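Weltby bin-picking recordings: read me before you use or add anything

Hello, and thanks for opening this file before opening the data. I look after the recording rules for the Weltby set, and this is the long version of what I end up saying to everybody who joins us. It covers what's in the folders, how we record, and the house rules for working near the arm. If you only want to train something and never plan to come near the cell, you can skip the floor rules, but please do read the bit on labels!

What's in the set

1697 pick attempts, all from one cell, all from a single bin. Of those, 1233 are cleared for use and the remainder sit in a folder called held. Held doesn't mean broken. Mostly it means a log was incomplete or someone (often me) forgot to write down what was changed between two attempts. You're welcome to look through held, but don't mix it into your training split and then compare your numbers with ours, please. Cristian Castaño did that with the first version and we spent a very long afternoon working out why his results and mine disagreed.

Each attempt has its own folder with the stills, the joint log, the gripper log and a short text note. The notes are written by hand and the spelling is what it is. I've left it alone on purpose — if you tidy the notes you lose the odd words people use for the toys, and those turn out to be handy when you're searching.

Rules for the bin

Objects get tipped in, never placed. I know it's tempting to turn the one awkward thing the right way up. Leave it. Things are allowed to lie against the walls, under one another, or right in a corner where the fingers have a rotten time of it.

See-through things stay in the mix. So do bristly ones and things with wavy edges. Fengying Tang asked whether we could have an easy version without the clear ball, and the answer is that you can filter by the object list in each folder, but we don't record it that way.

The bin must be clamped before the first attempt and the clamp checked again after any hard contact. If the bin has shifted, stop, put it back to the marks, and start a new session number. Don't carry on under the old one. A shift you can hardly see by eye is plenty to spoil the calibration.

Scratches on the floor of the bin are fine. Don't polish them out and don't swap the bin for a shiny new one halfway through a session, however much nicer it would look. 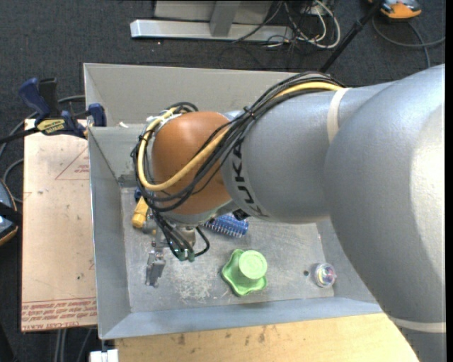
Naledi Hendricks
Recording rules and data upkeep, Weltby set

Cables, hoses and the wrist

I'll go on about this one because it's where most of our lost time comes from. The bundle along the forearm has to have enough slack to let the wrist turn, and it has to be tied so the slack can't wander down between the fingers and the bin wall. Those two wishes pull against each other. Our rule is to jog the wrist slowly through its whole working range with the bin in place, with one person on the pendant and one person watching the bundle from outside the line. If anything rubs or goes tight, you stop and re-tie. Cut the old tie off properly and take the bits away with you.

Do that at the start of every session, and again after anybody has had the gripper off. Yes, again. Even if you only had it off for a minute!

Loose cables on the carpet are the other half of it. Route them away from where you'll be standing with the pendant. Tape is allowed, a coil you've kicked out of the way is not.

Working near the arm

These are our house rules and they sit on top of your own site's risk assessment and whatever the maker's manual tells you. They don't replace either of them.

No hands in the bin unless the arm is stopped and you are holding the enabling device yourself. Shouting "clear" across the room doesn't count, and neither does a paused program.

Two people for any session with a new program. After 7 clean attempts in a row the second person may sit down at the desk, but stays in the room.

First runs of anything are at reduced speed. Pascal Schmieder reckons I'm too slow to let people speed up, and he may well be right, but I've kept it as it is.

Anyone can stop a session for any reason and doesn't have to explain it there and then. Write "stopped" in the note and add the reason later if there is one.

No lanyards, no dangling hoodie strings, hair tied back. I keep a box of hair bands by the door and you can help yourself.

Labels, and what they don't mean

Each attempt is marked held, dropped, missed or unclear. "Held" here is about the grasp (sorry, it's the same word as the folder, I named them months apart and now half our scripts depend on it). It means the object was still in the fingers at the end of the lift. It doesn't say anything about how nicely it was gripped, or whether it would have survived a fast move across to a second bin.

Every label is given by 2 people working separately. Where they disagree it goes down as unclear, and we don't argue it out afterwards. I'd much sooner have a fat pile of unclear than a tidy set of labels that came from whoever talked longest.

Object names come from the list in the top folder. If you meet something that isn't on it, add a plain name: colour first, then what it looks like. "Green cup shape" is a good name. "Gary" was not, and yes, I have kept the note.

What I wouldn't use it for

Please don't use these recordings to claim that a picking system is safe around people. There are no people in the recorded attempts, by design, and nothing in the set tests for that. I'd also be careful about anything to do with food, glass or weight. We never measured the weight of the objects, so there's no column for it, and guessing from the stills won't get you far.

One bin and one arm also means one set of habits. A model that does well here has learned our walls and our lighting along with everything else. Try it somewhere else before you get excited.

Adding your own recordings

Lovely, please do! Send a message to Qianru Qian first so you get a session number, as she keeps the list and two groups have already managed to pick the same one. Copy the blank note from the top folder, fill in all of it, and put "don't know" where you don't know. New sessions go into the waiting folder and I go through that in March, and otherwise whenever it gets embarrassingly full.

Changes to the rules go in the changes file with your name next to them. If you think one of them is daft, write that in the file too and we'll talk about it at the next catch-up.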